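Minutes – Working Group on Chore Readiness
Vass office, small meeting room, Mar 12, 2024

Present: representatives of Vass (chair), Moltska, Sovwood and Dorari. Minutes taken by Vass.

1. Previous minutes
Approved with one correction. The laundry folding figures under item 4 belong to Moltska and were listed under Dorari.

2. Scope for the coming period
The chair repeated that the group reports on whether a machine can finish a chore without help, start to end. Speed is recorded but does not decide the result. Sovwood asked that shop-floor tasks (bin picking, shelf facing, box closing) be scored on the same sheet as household tasks. Agreed.

3. Trial log
Moltska presented the log to date: 2,901 attempts, of which 1,743 were finished without a person stepping in. An attempt is marked as failed if an operator touches the item, the machine or the stop button. Dorari objected to counting stop-button presses made out of caution. The rule stands for now – Dorari will send a written proposal.

Box closing and shelf facing account for most of the finished attempts. Table clearing and dish sorting are well behind. Flat items remain the main difficulty: lids, cutlery lying on a hard surface, thin cutting boards.

4. Shop-floor tasks
Sovwood reported that shelf facing is fit for unattended use on straight shelves with one product per row. Mixed rows are not. Box closing fails when a flap has been folded the wrong way beforehand. No change to the equipment is planned before May.

5. Table setting and clearing
Discussion of cutlery handling with two grippers. Dorari noted that a fork next to a plate rim leaves little room for the fingers, and that a raised tray lip adds a second edge to clear.

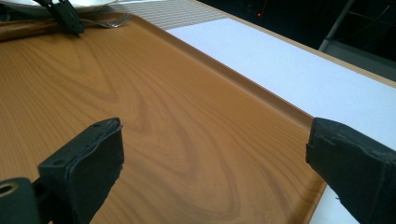 Can a machine clear a table unattended today?
On a fixed layout with known dishes it can finish some of the time, but it still needs a person close by.

Moltska proposed a set of 200 clearing attempts with the plate, fork and tray positions changed between attempts. Sovwood preferred to fix the tray and vary the rest. Agreed to run both, split evenly.

6. Actions
Dorari – written proposal on the stop-button rule.
Moltska – trial plan for item 5, with a score sheet attached.
Sovwood – list of mixed-row products for the next shelf trials.
Vass – combined score sheet for household and shop-floor tasks.

7. Next meeting
May, at Moltska. Date to be confirmed by e-mail.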